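3.2 Reporting behaviour and time to recovery

The survey at Berkunport covered 142 passengers who had reported an item missing after leaving the security search area. Each was asked when the loss was noticed, whom they told first, and how the item was returned. Items handed to police were left out, as were those found on board an aircraft.
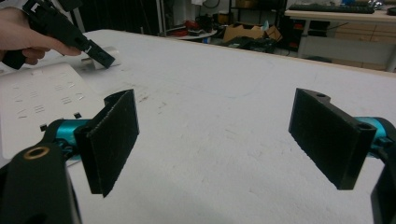
Loss was most often noticed at the gate. Passengers who told gate staff before boarding recovered the item sooner than those who used the online form after landing, and 90 of the reports fell into the first group. Delay in the second group came mainly from matching: the form asks for colour and make, whereas the search area logs items by tray lane and hour. The two records share no common field.

Figure 4. Left and right fingers of a hand-held gripper, facing each other over a pale table surface.

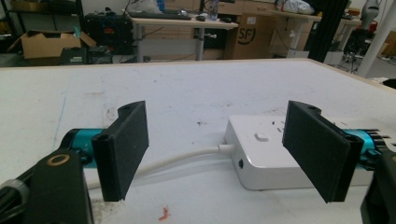

Loan Khương, commenting on a draft of this section, argued that the lane number should be printed on the boarding pass stub, and that a shared field alone would do little for passengers who cannot recall which lane they used. We accept the point for transfer passengers, who pass through search twice. For the remainder, flight number and departure time were enough to narrow the log to a single hour.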